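Grastley Bench Pair, three months in

Posted in Reviews, Data Collection

The short version: good arms, tolerable grippers, software written by someone who has never had to throw away an afternoon's recordings. I would buy it again, after complaining for a week first.

The Bench Pair is sold as a ready-made station for recording demonstrations. You get two follower arms, two parallel grippers, a pair of smaller leader arms that you hold and wave around, a camera bracket, and a year of Jistomano, which is the recording software. You move the leaders, the big arms copy you, and everything is logged so that a model can later learn to do the same thing with less sighing. Ours arrived in March in more boxes than the invoice suggested. The trays, the table and the groceries are your problem.

Setup

The manual claims setup takes a morning. It took us a morning to find the page in the manual that says so. The arms bolt down without fuss and calibrated on the second try, the first having ended with the left one pointing at the ceiling like it knew the answer. After that they held calibration well. I check it at the start of each session and have had to redo it twice.

Grippers and cables

The grippers are long, black and boxy, and they do the job. Grip force is adjustable in the settings and the lowest setting is gentle enough for a full carton. The jaws open wide enough for most of what you'd find in a bathroom cabinet. They are less good at anything flat. If you want to collect examples of picking up a card from a table, budget for different fingertips, or for a therapist.

My real gripe is the cabling. The connector plugs into the side of the gripper body and the cable comes out in a loop, and when you turn the wrist far enough the loop goes wherever it likes. Over a deep basket it likes the basket. We lost a good number of episodes to a cable brushing an object that was supposed to be sitting still. Tessier sells a set of cable clips that helps, and I resent having paid for them.
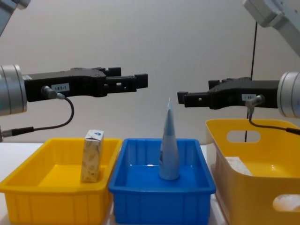 Our main task is sorting: take an item from one container, pass it to the other hand if needed, put it down upright in another. It sounds like nothing. Try it through a pair of leader arms at ten in the morning and you will gain new respect for toddlers. Handing over is the hard part, because both grippers want the same few inches of air and the delay between your hand and the robot's is just long enough to make you polite. You wait, it waits, you both go. After a few days you stop noticing.

The leader arms are light and comfortable, with a trigger that has a nice even pull. I can do an hour before my shoulders file an objection. The previous kit we used, a Lurow, had leaders that felt like carrying two umbrellas through a revolving door, so this is a serious improvement.

Recording

Jistomano is where the mood changes. Starting and stopping an episode is done with a foot pedal, and the pedal is excellent. I have no notes on the pedal. But the button on screen to discard a bad take sits right beside the one that saves it, and they are the same gray. I have saved my worst work with total confidence.

Reviewing is slow too. Our first full set was 890 episodes, of which 351 went in the bin once I had watched them all back. Most of those were my own fumbles and a fair share were the cable. You can only mark episodes one at a time, and after 200 the list starts a new page and forgets how you had it sorted. I now mark each batch before lunch, when my standards are highest.

Exports are clean, though. The camera and joint recordings line up, the files open where they should, and the training script took them without any surgery. Anyone who has spent an evening fixing timestamps by hand will know what that is worth.

One tip on containers: get different colors and different depths, and move them between batches. We left ours in the same spots for the first set and the trained model became very attached to them. Shift a tray two inches and it placed the item, with great care, on the table.

Noise and upkeep

Quiet enough to take a call beside. The fans come up when both arms hold a pose for a while. The finger pads wear smooth faster than I'd like and the replacements come in packs of 10, priced as though each had been to college.

Score: four out of five for the hardware, two and a half for the software, five for the pedal. An update is promised that moves the discard button, and I'll add a note to this page when it lands.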